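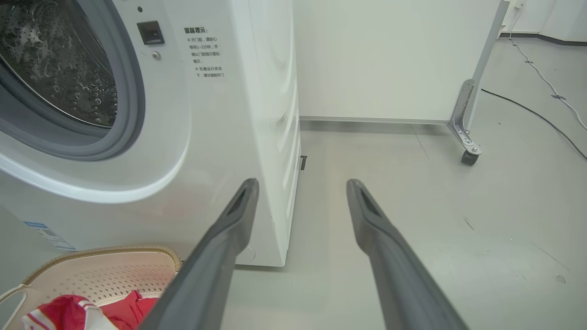
午後4時の時点で、Bostex製の指は扉を一度も閉じそこねていなかった。クリスティーナ・コペツキーはそれを記録簿に書き、続けて「把持力は上限の半分以下」と書き足した。

試験の条件は単純である。開閉を100回、洗濯物の取り出しを100回。これを2種類の指で行う。指の交換に伴う手首カメラの再校正は、各組の前に一度だけ認める。制御器はMansillaの旧型で、両方に同じパラメータを使う。Tanivgateの購買部が求めているのは、どちらを500組発注するかという一行の回答だった。

「Wevbergのほうは先端が柔らかい」とビルヒリオ・イグナシオが言った。「布には有利です」
「布には、ね」
「扉の縁では滑ります。午前の記録で、2回」
「カメラの位置ずれではなく?」
「ずれは許容内でした。ログを見てください」

彼女はログを見た。許容内だった。滑りの直前、関節の電流値に小さな山がある。指が縁に触れてから力が立ち上がるまでの遅れが、Bostexの倍近い。柔らかい素材が先に潰れ、そのぶん力の伝達が遅れる。制御器の側で補正すれば消える程度の遅れだが、パラメータを変えないというのが今回の条件だった。

「補正を入れた場合の値も取りますか」
「条件外よ」
「条件外として、付録に」

クリスティーナは返事をせず、Bostexの指を開位置に戻した。二本の指は左右に開き、手首のカメラの映像の下端に収まった。洗濯機の前面パネルには注意書きが貼ってある。開ける前に一、二分待ち、ロックの表示灯が消えたことを確認すること。運転中に無理に開けないこと。手順書にも同じ待ち時間が入れてあり、試験が長引く原因の大半はそこにあった。

待つあいだ、二人はほとんど話さなかった。ビルヒリオは七月に別の部署へ移る。後任は決まっていない。彼の作った校正用の治具は図面がなく、寸法は彼の手帳にだけ書かれている。彼女はそのことを二度、上に報告していた。

「治具の図面は」と彼女は言った。
「今夜書きます」
「先週も聞いた」
「先週は指が折れました」

それは記録簿にもある。折れたのはWevbergの試作品で、原因は締結ねじの過大トルク、作業者の欄には彼女自身の署名があった。

経過時間の表示が規定値を超えた。彼女は開始を押した。腕が下がり、指が縁へ向かう。電流値はほぼ平坦なまま推移し、接触の時点で一段上がった。

「付録に入れて」とクリスティーナは画面を見たまま言った。「補正あり、補正なし、同じ書式で。図面はその次のページ」

ビルヒリオは手帳を開き、治具の外形から書き始めた。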